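Features > Food > Kitchen Life

News Food Travel Homes Archive Subscribe

The Second Life of the Pickle

9 May 2019

There's a moment in late January, up in Flimberg, when the market stalls go down to potatoes, onions and a few tired cabbages, and that's when the pickle people come into their own. Jars come up from cellars. Lids get swapped. Somebody's turnips have gone a shocking pink (it's the beet they slipped in) and everyone wants a taste!

I went up there for a weekend and stayed 8 days. I had thought of pickling as a summer job, something you did in a hot kitchen with too many cucumbers, and I came home with a bag of cabbage hearts and a head full of plans.

The first person I cooked with was Aksel Nørgaard, whose kitchen smells of dill and warm vinegar from the front door on. He salts by hand and tastes as he goes. His red onions sit in brine overnight, and in the morning they have that snap you never get from a store jar, with a sweetness that comes in late. He eats them on rye with cold butter, standing up, and by the second morning so did I.

What surprised me was how much of the town's cooking leans on those jars. At Fultano, the little lunch place by the bridge, the soup of the day had a spoonful of sour carrot stirred in right at the end. It woke the whole bowl up. The same carrot turned up in a potato salad, and then again next to a slab of smoked trout, cut so thin it curled.

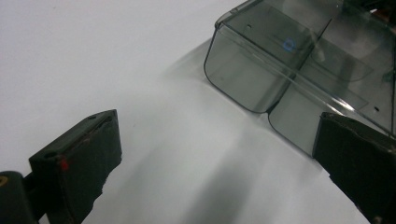

Ro-un Sung thinks most beginners quit too soon, that they open the jar on day three, find it salty and flat, and throw out something that would have been wonderful a week later. Leave it alone, she told me, and then leave it alone some more.

She was right about mine. My first try was a plain white cabbage with caraway, packed down hard under its own juice, and on the third day it tasted like wet salt. I nearly gave up on it. I put the jar back in the coolest corner of my rented room and went out walking along the Flandach trail, which follows the river through birch woods and is well worth the muddy boots. By the time I packed to leave, the cabbage had turned. It was bright and a little fizzy, with the caraway running all the way through.

If you want to start at home, start with cabbage. You need a sharp knife, a big bowl, plain salt without additives and more patience than you think you have. Weigh the cabbage once it's shredded and use 2 percent of that weight in salt. Squeeze it until your hands ache and the bowl is full of liquid. Then pack it into a clean jar, push it all below the juice, and set the lid on loosely so the gas can get out. Put a plate under it, too. I learned that one on a borrowed windowsill.

After cabbage, go anywhere! Radishes are quick and loud. Green beans with garlic are the ones my friends ask for. I'm still working on pears, which Aksel does with mustard seed and won't give me the recipe for, although he did let slip that there's a bay leaf in there somewhere.

214 shares | 37 comments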